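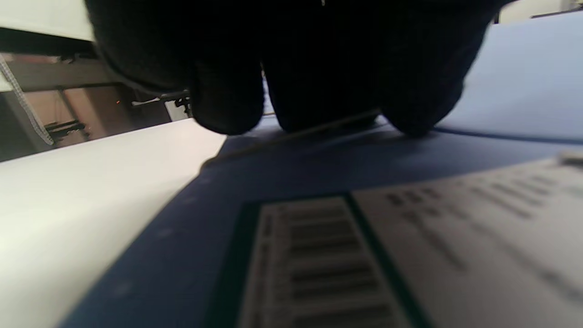
A gloved hand holds down a navy surface with a barcode label on it.

FOR IMMEDIATE RELEASE

Thursday, March 26, 2020

WATUVORA OPENS ITS PAPER SORTING SERVICE TO HOME CUSTOMERS

Hi, I'm the owner of Watuvora, and I've got news I've been itching to share! Starting today, our paper sorting service is open to households as well as offices. If you have a closet full of old tax papers, school reports and manuals for a toaster you gave away years ago, I would love to hear from you.

We started out in October with one customer, the Cosard building supply office, and a whole wall of files that had been moved twice and labeled never. I did most of that job at a folding table with the radio on (I'm a slow sorter and a happy one). Then Peng Dental called, and after that I had to buy a second table.

You box up your papers just as they are – please don't tidy them first, I mean it – and we sort them into folders by year and subject. Each folder gets a printed label with a barcode, and the barcode matches a line on a plain list we send home with you. Looking for the car title? Find it on the list, go to the folder, done. You don't need a scanner or an app, though the barcodes will work with one if you like that sort of thing.

A home box costs $80 and holds up to 13 folders. Most boxes come back in 6 working days. Folders and labels are included, and so is the list, which I'll print in large type if you ask. Anything you want thrown out goes back to you in its own envelope, so you can take a last look before it goes.

We've named the home service Inari. It's short, it fits on a label and I liked it better than "Home Box Plan," which was my first idea and got a very polite silence from my family.

For now we're taking boxes by mail only. Send a note through the Watuvora website with the number of boxes you have and a line on what's in them, and I'll write back with a shipping label and a start date.

Media contact: Watuvora, through the press form on our website. I answer those myself, usually after lunch.

###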